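Filed under: Company News / Home & Flooring

FOR IMMEDIATE RELEASE

Trirnisard opens second flooring showroom, adds Nasia plank line and free sample loans

Trirnisard, the family flooring retailer, opens its second showroom in April. Bigger floor, more stock, longer hours. Doors open at 8 a.m. the first morning, coffee while it lasts.

The new store is on the old Zonditz furniture site, next to the garden center. Empty for a good while. Trirnisard took on the lease last fall and has been fitting it out since. New lighting, new loading dock, ramp at the front and a wider door at the side for customers picking up their own boxes. Parking is free and shared with the garden center.

"We ran out of room at the first store, simple as that," said Shabnam Rind, owner. "People were looking at a sample the size of a paperback and trying to picture a whole living room. You can't. I couldn't. So at the new place the samples are on the floor and you walk on them."

The showroom carries 254 floors on permanent display, up from what the original store could hold. Plank, tile, cork, carpet, sheet. Most are laid as full panels, big enough to stand on with two feet and turn round. A further 293 are kept in the sample library at the back, filed by color and not by maker, which is how customers ask for them.

New with the opening is the Nasia line, a wood-look plank sold only through Trirnisard. It comes in mixed grey and brown tones, plus a paler set and one dark one. The mixed tones were picked after two years of customers bringing in a grey cushion and a brown chair leg and asking for something that goes with both. Boxes will be in stock on opening day at both stores. No waiting list.

Also new, the Lobo room. A side room with adjustable lighting — morning, noon, evening, and the yellow kitchen bulb everybody has. Customers carry a sample in, change the light, see what happens to the color. Booking isnt needed. Five people at a time is comfortable, more than that gets crowded.

"Half the floors we've had complaints about over the years, nothing wrong with the floor," said Rind. "It was picked under store lights and then it went into a north-facing hallway. That's on us as much as anyone. The Lobo room is me trying to fix it."

Sample loans start the same day. Any customer can take home up to five samples for 8 days, no deposit, just a name and phone number at the desk. Samples come as full-length planks where the product allows it. Bring them back clean please. Loans are available at the original store too, though the selection there is smaller and some colors may have to be sent over.

Fitting services continue as before. Trirnisard fitters will measure at home, quote in writing and move furniture for a flat fee. Pianos and aquariums by arrangement. Old flooring can be taken away on the same visit if it is mentioned when booking. Stairs are quoted separately, always have been.

Opening offers, first two weeks only:

Underlay half price with any Nasia order.
Free home measure for customers of either store.
End-of-roll carpet priced to clear, cash or card, no holds.
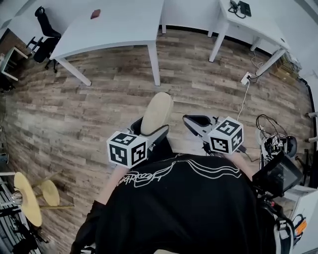

Wood-look plank flooring in grey and brown tones.

A short fitting class runs on opening afternoon, starting at 2 p.m. in the loading area. Covers cutting a plank to length, leaving the gap at the wall, what to do around a radiator pipe. Standing room. Closed-toe shoes required, kids welcome with an adult. The class will be repeated through the spring if there is intrest, dates to be posted at the desk.

The original store stays open with no change to staff or hours. Orders already placed will be delivered from there as planned, and customers don't need to do anything. Gift cards and credit notes are good at either location.

Trirnisard is also hiring. Two fitters and one part-time desk position at the new store, training given for the desk job. Fitters need a driver's license and should be OK with an early start. Apply in person or by phone, ask for Shabnam.

About Trirnisard
Trirnisard sells and fits flooring for homes and small businesses. Family owned, two showrooms, own fitting crew. Trade accounts are open to builders, landlords and decorators.

Press contact
Shabnam Rind, owner, Trirnisard
Interviews and store visits before opening can be set up through the original showroom, mornings best. Product samples available to press on request.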